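This site uses cookies to remember your reading preferences. Accept | Manage

Posted in: Course Notes > Work and Machines
Aniela Śliwiński, January

Week 6: When the arms arrive on the bench

Welcome back, everyone, and thank you for the lively discussion last Thursday, which ran on so long that I never got to my own notes (no complaints, I enjoyed it enormously!). I'll pick up where we left off, with the packing room at Irness.

You'll remember that Irness makes small storage goods and that the old job of checking and filling drawer boxes was done by hand, standing up, by people who had mostly learnt it from whoever stood next to them. When the firm brought in the Guvanum benches, the handling went to the arms and the people moved to setting up, watching and putting right. Their pay grade stayed the same for the first year, and I'd like you to think about whether it should have.

Read the Lis interviews before the seminar, please, all 30 pages if you can manage it. Several of the packers say they miss the talking more than the work, and one says she is far less tired but goes home with her head still full of stoppages.

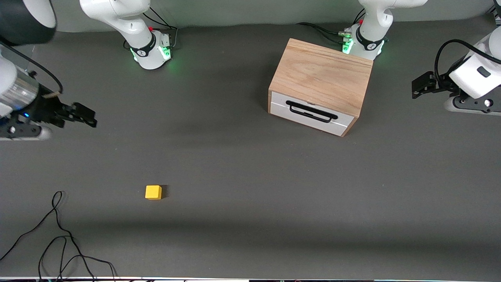 Job descriptions tend to lag a long way behind what people do all day, and the Irness one still said "packer" when the work had become something closer to minding. Think of what there is to mind on a bench of this sort: two grippers coming in from opposite sides, a drawer with a bar handle, one yellow cube lying well clear of both, and a good deal of cable. Somebody decides where the cube starts and which way the box is turned, and somebody keeps the loose loops in the corner out of the way. None of that was written down anywhere, so none of it was trained for or paid for.

For the seminar, draft a fresh job description for the role, one page, in words a new starter would understand. The Custunar reading may help with the section on breaks and rotation.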